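Keeping shop-bought frozen food cold on a long drive home
Asked by Kornél Sipos in Food storage and travel
Viewed 1,789 times

We're moving out to Postow in April and the nearest proper supermarket will be in Idora. The drive is 2 hours if the road is clear and longer on a Wednesday when the market is on. I want to do one big shop a month, including frozen fish and meat. Do I need one of those electric coolers that plugs into the car, or will an ordinary box do? I have a hatchback and the back seats fold down. Budget is not huge.

3 answers

Veronika Tóth
Accepted answer

You don't need the electric one for two hours. Most of the cheap ones only hold a temperature a certain amount below the air outside, so on a warm day they won't keep frozen food frozen. A thick foam box does the job if you pack it properly. Fishmongers often give them away, so ask at the counter before you buy one. I got mine from Borbély's, the one by the bus station, and wiped it out with washing-up liquid and a bit of bicarb.

Any foam box with thick sides is fine. Mine lives on the table between trips.
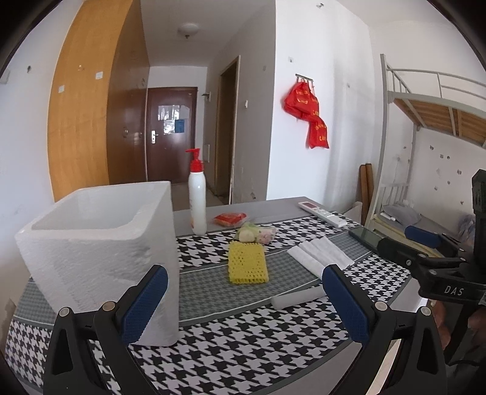 How to pack it

1. Put ice packs in the freezer the night before. Flat ones are easier to fit than the chunky sort.
2. Leave the box somewhere cool overnight, not in the car.
3. Do the frozen aisle last and pack the box straight away in the car park. Frozen things go tightly together with the packs on top, as cold air sinks.
4. Fill any gaps with newspaper or a tea towel.
5. You want a lid that sits flat. If you haven't got one, cut a piece of insulation board to size and tape it down all the way round.
6. Keep it out of the sun and don't open it until you're home.

Milk and cheese go in a separate bag, otherwise you'll be opening the box to get at them. If raw meat has gone soft by the time you get in, cook it that day or put it in the fridge – don't refreeze it.

Comment from Kornél Sipos: Thanks, this is very clear. Will the box squeak? My last one drove me mad.

Comment from Veronika Tóth: Yes, if it rubs on plastic trim. Stand it on an old towel.

jundurden_14

I've got an electric one and it's ok. Flattened the battery once when I left it on in the car park so watch that. 25 litres, which is too small for a month of shopping anyway.

hillroad

Could you not get it delivered? There's a van from Jundurden that used to come out as far as Postow, not sure if it still does. Ask at the post office.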